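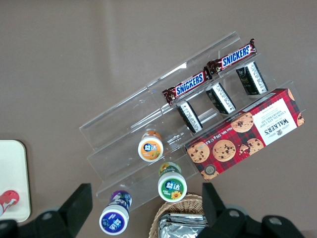

Last updated: 29 Apr 2019

I'd been trying to get Anum Abbasi on the phone for weeks, mostly because I needed someone to explain the ending of Karberg to me. She wrote four of the seven episodes, and if you haven't seen it yet, go watch it and come back, I'll be vague but not that vague.

When she finally called she was eating lunch and very cheerful about it. "Ask me about the ferry," she said, before I'd gotten my first question out. "Everybody wants to ask me about the ferry."

So okay, the ferry. For anyone who's behind, Karberg is the ghost show set in a harbor town where the dead keep turning up for work. The ferry is where they all go in the last episode, or where we think they go. Abbasi says the writers fought over it right up to the shoot. "I wanted it to leave the dock. Roos wanted it to sit there with the engine running and the credits over it. We did it her way, and I was mad for a month, and then I saw it with sound."

Roos is Roos Michiels, who created the show and directed the first and last episodes. The two of them met on Gendeck, a hospital soap that I watched way too much of in college (I told Abbasi this and she groaned). She says soaps taught her speed. "You'd get a call at night that an actor had the flu, and by morning his character was in a coma. You learn not to be precious."

I asked why ghosts, when there are so many ghost shows already. She took a while with that one. Her grandmother used to set out tea for a husband who had been dead for years, she told me, and no one in the house found it spooky. "It was just what happened at four o'clock. I wanted a show where the ghost is a scheduling problem."

That's pretty much Mr. Clavon, isn't it? He's my favorite, the dead harbor clerk who won't give up his desk. The part was supposed to be two scenes in the pilot. Then the network screened it for 300 people and they all wrote his name on the cards. "Spelled every way you can think of," Abbasi says.

She wouldn't tell me a thing about season two, except that the writers' room opens in May and that we'll finally go inside the Bukhari house, the one with the upstairs light. I begged a little. "You'll hate who's up there," she said, sounding thrilled, and then she had to go find a fork.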